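Drawing Light Things, Unit 2: White on White
Studio 106, Sawatzky Hall

OK, so last time we did dark things on light paper, and most of you had a pretty good time with it. This unit is the opposite and I warn every group that it feels awful for the first hour. You'll put down a line, hate it, rub it out, and then you've got a gray smear where your nice clean paper used to be. Keep going!

What to bring
Two pencils, an HB and a 4B. A kneaded eraser (the Lomeo ones at the campus store are fine, so are the cheap ones). Paper with a little tooth. I like the Drisow pad but it's gotten expensive, so split one with a friend. And one white object from home that you don't mind leaving on a table for a couple of weeks. Mugs, eggshells, a sock, a bottle cap, whatever.

Where does the edge come from?
We draw outlines out of habit. I do it too. But put a white cup on a white table and go looking for the outline, and what you find is a bit of gray on one side, maybe a soft shadow on the table, and on the lit side next to nothing. So on the lit side, draw next to nothing. Let the line quit. Your eye will close the gap for you, and the cup will look much whiter than if you'd fenced it in.

I made roughly 3,000 bad outlines before this sank in, so be patient with yourselves.

The gray where table meets wall
People skip this one and then wonder why everything floats. Look at the far edge of the tabletop and squint. The wall tends to go a little darker just there, or there's a thin shadow line, and that tiny change is doing a lot of work. Put it in early and put it in lightly. If your table edge runs on a slant from where you're sitting, draw it on a slant — please don't straighten it because you know tables are level.

One strong color
A single bright patch makes the whites around it easier to judge. Blue is my favorite for this since the whites look warmer beside it. Red works in very small amounts, a stripe or a button. Leave the color for last, and when you do get to it, press harder than feels polite.

Exercise (before we meet again in April)
Pick one thing and draw it three times, ten minutes each. First time, shadows only, no lines at all. Second time, add the edge of whatever it's sitting on. Third time, add the one color if there is one, and stop. With the little white shoe I'd start with the faint gray inside the opening and the black stripes, then the soft shadow along its right side, and only after that go anywhere near the toe. Write the minutes on the back so I know you stopped!
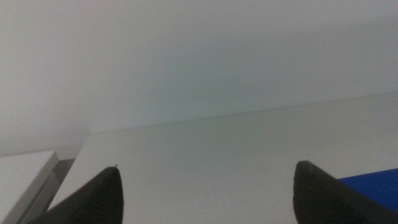
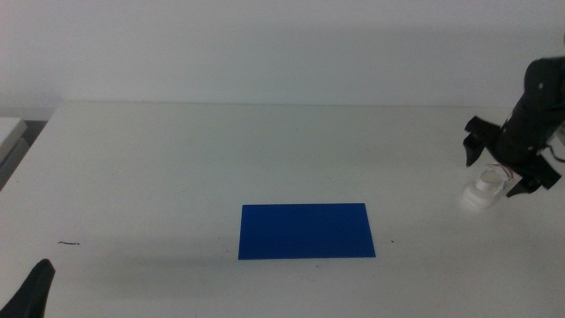
Blue sheet before, striped shoe next.

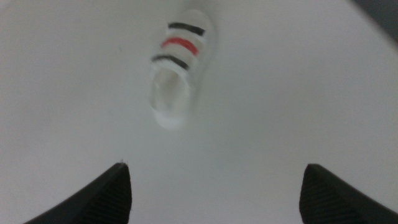
One note on the class page says the shadows-only version was the best of the three: "I never drew the left side of my mug and my sister still asked me where I got the mug." Another asks if a white sock counts when it has a gray heel. Yes, it counts, and do the heel first.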